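Play dough kitchen, a thread! 🧵 I've been at this for 6 evenings and I have so much to say about pretend cooking.

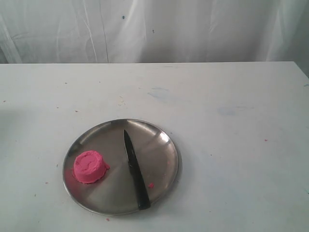
2/ THE SETUP
White table, round steel plate, black kitchen knife, one small pink mound. I hung a plain white sheet behind it all and I love how calm it makes everything feel. The pink really gets to be the star!

♥ 83 💬 13

3/ THE DOUGH
Flour, salt, water, a spoon of oil, food coloring. I knead mine for 8 minutes and then press it into a small bowl lined with plastic wrap, so it pops out in a nice shape. (Butter the bowl if you're out of wrap. Messy, but it works.)

4/ THE PLATE
Mine came from the flea market in Lerncombe, in a box of camping stuff. Metal is so good for this. Dough peels right off it, and it makes a great clang when you set it down.

♥ 41 💬 6

5/ THE CRUMBS
Oh, the crumbs. Little pink specks all over the tabletop. Trick from the craft group in Nusville: let them dry, then roll a ball of fresh dough over them and it picks up nearly every one. So satisfying!!

6/ The pale blue smudges on the table are staying for now. I've tried dish soap and baking soda. If you know what gets blue off a matte white top without making it shiny, please tell me, I'm all ears.

💬 27

7/ CUTTING
A kitchen knife gives you a clean slice, but that's for grown-ups only. Kids get a plastic one or a ruler edge. Press straight down and go slowly, and wipe the blade between cuts or the second slice drags.

8/ Next up is a yellow batch, and I want to try layers! Pink, yellow, pink, like a fancy cake. I'll post the recipe amounts tomorrow once I've written them down properly.

♥ 112 🔁 8 💬 19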